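换掉冷却水回路上那批卡套接头的记录

车间二号线的冷却水回路从去年冬天开始渗水,位置不固定,有时在泵出口,有时在换热器回水侧。擦干以后过一两个班次又能摸到水迹。六月停机检修,我把整条回路的接头拆开看了一遍,顺手把过程写下来,以后查起来方便。

先说原来的配置。管子是12毫米外径的不锈钢管,壁厚1.5,接头是双卡套式,Osis的货,当初随设备一起到的。阀块一侧是直螺纹端口,用组合垫密封。泵站和换热器之间后来加过一段旁通,施工的人用了另一家Yimer的接头,螺母和卡套都是整套的,但有几处把Yimer的后卡套装进了Osis的接头体。外径一样,螺纹也拧得上,扭矩手感差别不大,锥面角度却对不齐。前卡套只有一侧咬进管壁,另一侧留着一道很浅的压痕。

混装的接头一共找到8个,全部在旁通段。渗水最明显的三个点都在里面。其余的渗水点原因比较普通:管端没有去毛刺,或者管子没有插到底就开始拧螺母。后一种情况拆开以后很容易判断,卡套前面露出的管端长度明显偏短。

选型的时候比较过两个方案。一个是全部换成37度扩口,好处是反复拆装以后密封性比较稳定,坏处是现场要带扩口机,1.5的壁厚扩起来费力,弯头附近的直管段也不够夹持。另一个是继续用双卡套,但统一成一个牌子。最后选了后者,从Pleditz订的货,目录里对应的直通是905系列,弯头和三通同系列都有。交货用了不到两周,从Noltholm的仓库发出,包装袋上批号齐全,这一点比以前省事。 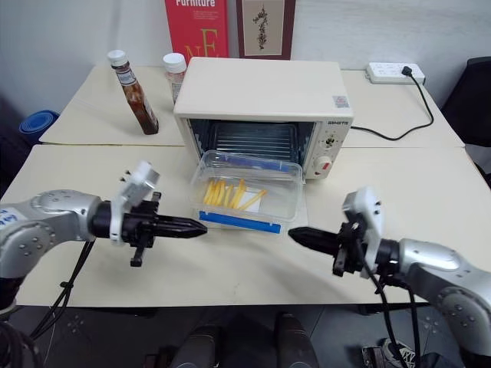 安装步骤没有什么特别的,按手册来。切管用转轮割刀,慢进刀,切完内外倒角,用压缩空气把碎屑吹掉。管端插到底,手拧螺母至不动,在螺母六点钟位置划线,然后用扳手转一圈又四分之一,停在九点钟位置。划线这一步不要省,凭手感收紧的接头事后没有办法核对。复装的接头不再转一圈又四分之一,拧回原来的标记位置,再稍微带紧即可。

间隙规只对初次安装有效。规片塞不进螺母和接头体六角之间,说明收紧量够了;塞得进去就继续收。复装时用它检查没有意义,这个错误我自己以前也犯过。

端口一侧的组合垫全部换新。旧垫的橡胶唇口已经发硬,有两只在拆下来时裂开。端口平面用油石轻轻走了一遍,去掉划痕边缘翻起来的毛边,没有动深的地方。有一个端口的倒角里积着一层生料带,应该是早年有人在直螺纹上缠过。直螺纹不靠螺纹密封,缠了只会把碎屑带进回路,过滤器里那些白色纤维估计也是这么来的。

管夹也顺便调整了。原来旁通段有一段悬空接近两米,泵启动时用手能感觉到摆动,这对卡套接头很不利。现在加了两道管夹,靠近弯头的一道离接头留出一段直管,方便以后下扳手。

打压用手动试压泵,介质是水,压力取工作压力的一倍半,保压三十分钟。第一次保压掉了一点,查下来是试压泵自己的软管接头,换了以后压力表没有再动。随后带泵循环,每隔一段时间用纸巾擦一遍螺母根部,没有发现湿痕。

费用方面,接头加组合垫一共1846元,管夹用的是库存,没有算进去。人工是两个人做了将近8个小时,其中一大半花在拆旧管和清理端口上。

还剩一件事没做完。备件柜里仍然放着一盒Osis和Yimer混在一起的卡套,外观很难区分,打算整盒报废,新备件按整套封袋存放,不拆散。换热器另一侧的回路还是老接头,暂时不漏,等下次停机再处理。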